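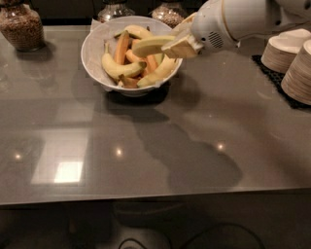
The Fruit Bowl at Dedthorpe, and Whether We Need It

The bowl came to the second-floor kitchen in April. The memo that came with it said fruit on the counter would get people away from the vending machine, brighten the room and encourage "informal contact between teams." I have worked at Dedthorpe long enough to have read that memo before. Last time it was about the bean bags.

Still, I said I would give it a fair hearing, and Heike Wegener said that in that case I could write the gallery page. A few pictures of the bowl follow, with my remarks. Heike has asked me to mention that she doesn't agree with most of them.

First, the paper. A white bowl lined with white paper is a bakery idea, and I'm not sure what it does for a banana. Britta Frerichs tells me it stops bruising. I would like to see the bruise count with the paper and without, and so far all I've been handed is more paper.

I will admit that the yellow looks good against all that white, and on a gray counter as shiny as ours it could use the help.

The white bowl toward the back of the counter, glass jars behind it. Bananas with some green left in them, orange pieces tucked in between, and the paper sticking up over the rim on both sides like a collar. Over on the right is a folded white card stand.

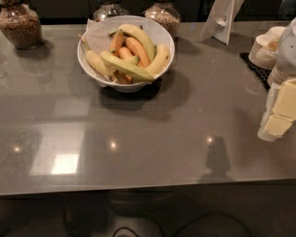 Does it matter if the bananas in a shared bowl are at different stages of ripeness?

It helps if they are. A bunch that is all the same yellow will all go brown in the same couple of days, and then you have a bowl of bananas that only a baker wants. Buying some greener ones alongside the yellow ones spreads the eating out over the week.

That was Doina Tomić's answer when I asked, and she used to order produce for a hotel, so I'll let it stand. My own experience is that people take the yellow ones first, leave the green ones, and then complain there is nothing to eat. Maybe her hotel guests were more patient than our accounting staff.

The jars are another matter. They were on the counter before the bowl was, and they have their own following. The brown stuff inside gets called granola by the people who like it and birdseed by Reinhold Steinbach. I stay out of it. What I will say is that three glass jars along the back of a counter look very nice on a web page, and that somebody has to wash them. The cleaning sheet on the inside of the cabinet door has a line for the jars. Look at how many initials are on it.

Back to the bowl. The middle of the pile is where I have my doubts. Bananas go on the top and down the sides because they are curved and that is the only way they'll go, and whatever else is in there gets pushed underneath. The orange pieces end up as a kind of filler. If you want people to eat the things at the bottom, give them their own dish.

One banana lying straight across the middle, others along the back and down the left side, orange showing in the gaps. The one on the left has brown patches toward its lower end.
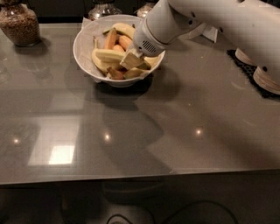
Now, a separate dish was put to a vote at lunch and lost, mostly on the grounds of counter space. I find that hard to take seriously. Anyone who has made a sandwich there knows how much of that counter sits bare in front of the bowl. The real reason, I suspect, is that one bowl is one thing to wipe around and two bowls are two.

Then there is the money. The budget is 400 dollars for the quarter, out of a kitchen fund of 2,339, and the order goes through Fustar, who deliver to the side door before 8 a.m. and leave the box on the floor if the door is locked. I asked what the vending machine lost in sales over the same stretch, given that this was the whole argument. I was told the vending machine people don't share that. So we have a plan to beat the vending machine and no idea if we are beating it.

Halina Marciniak says I'm missing the point, and that she talks to people by the bowl that she never used to talk to. She may be right. She also talked to people by the bean bags.

A few practical notes, as promised:

Please don't break a banana off and put the rest of the bunch back upside down. The stems poke holes in the paper.

Anything gone soft can go in the freezer bag marked BREAD. Britta empties it when it's full.

If you change the lining, take the fruit out first. Sliding new paper in under a full bowl doesn't work – I have tried it.

The counter marks easily. Dry cloth only, no scouring pads.

Last one. One banana along the back, one curled up the left side with its stem in the air, one low at the front right. A dark brown end of something pokes out at the bottom of the pile, and I have had three different explanations of what it is.

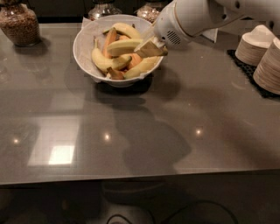 Kitchen and Common Rooms Group, Dedthorpe, Room 513

The bowl stays through the end of the quarter, when the group will look at what was ordered and what was thrown out. I've asked for the second number to be written down each evening, on paper, by whoever clears the bowl. Reinhold has agreed to do the first two weeks. If less than a quarter of the fruit ends up in the bin, I will say so on this page and leave it up.

If it's more, I would like the money to go toward a second kettle – the Demalari one takes forever and everybody knows it. Comments can be left in the tray outside 513 or given to Heike, who will pass them on to me in whatever order she likes.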